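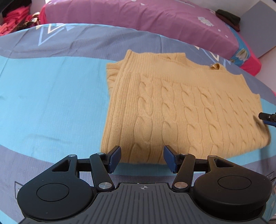 My branch has suspended me from voting at meetings, can they do that without a hearing?

Posted by Marloes Desmet, June 7, 2025

Hello all, hoping someone who knows party rulebooks better than me can help. I've been a member of my local branch for 5 years, mostly leaflets and door knocking in Cluditz ward, nothing glamorous. In March we had a row over who should stand for the council seat. The regional office wanted their man on the shortlist and a few of us put in a motion asking for an open vote. It passed! I was chuffed to bits.

Then I got an email from regional saying I was under "administrative suspension pending enquiries". It runs to two paragraphs and the only thing it mentions is "conduct online". No post quoted, no date, no name of who complained. I run a small page for the ward (mostly bins and bus times) and I did share the wording of the motion on there after the meeting. That's all I can think of.

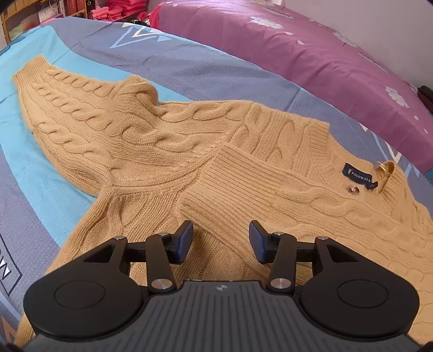
Cable-knit jumper in camel tan, on the bed

So what I'd like to know is:

Can they stop me voting before anybody has told me what I'm meant to have done?

Do I still count as a member for the selection meeting? There are 469 of us on the list and it was very close last time, so one or two votes really could matter.

Should I reply now or wait for them to send the details? My sister says wait. My sister also says leave the party, so I'm not sure she's neutral.

I don't want to go to the papers. I just want to know where I stand. Thanks for reading, I know it's long.

Thodoris Vasilakis

Sorry you're going through this, I had much the same a while back in a different region and it's miserable, mainly the waiting.

First thing, get hold of the full rulebook, the one for members and officers, and make sure it's the current version. The short guide they give you when you join is no use here. In mine the bit about suspensions was tucked away on page 59 under "general provisions", so don't give up if the discipline chapter says next to nothing. You're looking for two things: who is allowed to suspend a member, and whether they have to give you the allegation in writing. In my party a regional officer could suspend you straight away, no hearing, but they then had to send the particulars within a set time. They missed it in my case and I made a lot of noise about that.

On voting, it really does depend on the wording. Ours said a suspended member couldn't attend or vote at any party meeting, full stop, but stayed a member for everything else (still paying subs, naturally). So I'd expect you to be on the list but kept out of the room. Ask your branch secretary to confirm it in writing. If they only want to talk on the phone, send an email afterwards saying what you understood them to say.

I'd reply now, and keep it short. Say you've had their email, you don't know what it refers to, please send the evidence and the rule they're relying on, and please tell you who is dealing with it. Don't defend yourself yet. You don't know what you're defending, and I wrote four pages about the wrong thing entirely (I thought it was a comment about the Orkason car park, and they were cross about a joke I'd made at a quiz).
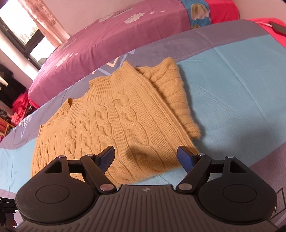 Also save everything. Take copies of your page as it stands today, including the comments under the motion post, and put them somewhere that isn't your phone. Don't delete anything even if you're a bit embarrassed by it, as it looks dreadful later on. And if other people who backed the motion have had the same email, compare the wording. Three of ours were identical down to the spelling mistake, and that helped us no end when we got to appeal.

Do you pay into a union at all? Some of them will look over a letter for you. It took me 639 days from first email to being let back in, so please do get some company while it's going on. I hope yours is much quicker.

rätsep_hill

They can do what they like, it's a private club when you get down to it. I left years ago and stood as an independent. Lost, but slept better.

Marloes Desmet

Thank you Thodoris, so helpful! Found it in the full rulebook and it does say I should have the allegation in writing, though it says "as soon as practicable", whatever that means. Have emailed regional tonight with more or less your wording and copied in the branch secretary. Two others from the motion have had the same email as me, so we're meeting at the Trendora café to put them side by side. Rätsep, not ruling it out but I'd like to have a go at this first.

Thodoris Vasilakis

Good, that's the right order to do it in. If you've heard nothing in a fortnight send the same email again with the first one underneath, and ask for the complaints procedure while you're at it.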